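Learn > Young Readers > Everyday Science > How Writing Works

What Is Ink, and How Does It Stay on the Page?

Every time you sign a birthday card or finish a page of homework, you leave a thin layer of ink behind. Ink is a liquid or a paste that carries color. People have used it for thousands of years, and the ink in a modern pen still has something in common with the ink used by scribes in ancient Egypt.

What ink is made of

All inks need a colorant, the part you see. Some colorants are dyes, which dissolve the way sugar dissolves in water. Others are pigments, which are tiny solid grains that float in the liquid without dissolving. Soot from a fire was one of the first pigments.

The colorant travels in a liquid. In many inks this is water. In others it is a kind of oil. Ink makers often add a binder as well — a slightly sticky material that helps the color hold on to the paper. The scribes of Egypt used gum from the acacia tree for this purpose.

Why paper is a good surface

Paper looks smooth, but under a microscope it is a tangle of plant fibers with small gaps between them. When watery ink touches the paper, it is pulled into those gaps. Scientists call this capillary action. You can watch it happen by dipping the corner of a paper towel into a glass of colored water.

Glass and shiny plastic do not have these gaps. Watery ink sits on top of them and is easily smeared with a finger.

How a ballpoint pen works

At the tip of a ballpoint pen is a very small ball held in a socket. The ball turns as it moves across the paper. One side picks up ink from the tube inside the pen, and the other side rolls it onto the page. Ballpoint ink is thick and oily, so it does not pour out when the pen is pointing down.

A gel pen also has a ball at its tip, but its ink is mostly water with a thickener mixed in. Gel ink becomes thinner when the ball rolls and thicker again when the ball stops. Ketchup behaves in much the same way when you shake the bottle.

Many pens can be used again when the ink is gone. The empty tube is taken out and a new one, called a refill, is put in its place. Refills come in different lengths and widths, so it is wise to read the label before choosing one.
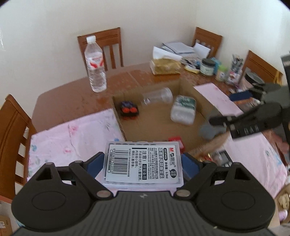 Try it: Separate the colors in black ink

Black ink is often a mixture of several dyes. The education department of the Gusville Museum of Writing uses this activity with school groups each February. You will need a white coffee filter, a black washable marker and a cup with a little water in it.

1. Cut a strip from the coffee filter.
2. Draw a thick line across the strip, a short way up from one end.
3. Hang the strip so that the end just touches the water. Keep the line above the water.
4. Wait until the water has climbed most of the way up, then lay the strip flat to dry.

The water carries some dyes farther than others, and bands of color may appear. Try a second brand of marker and compare the two strips.

Text by Stavros Spanos, Gusville Museum of Writing

Filed under: Science at Home, Ages 8 and Up, Paper and Ink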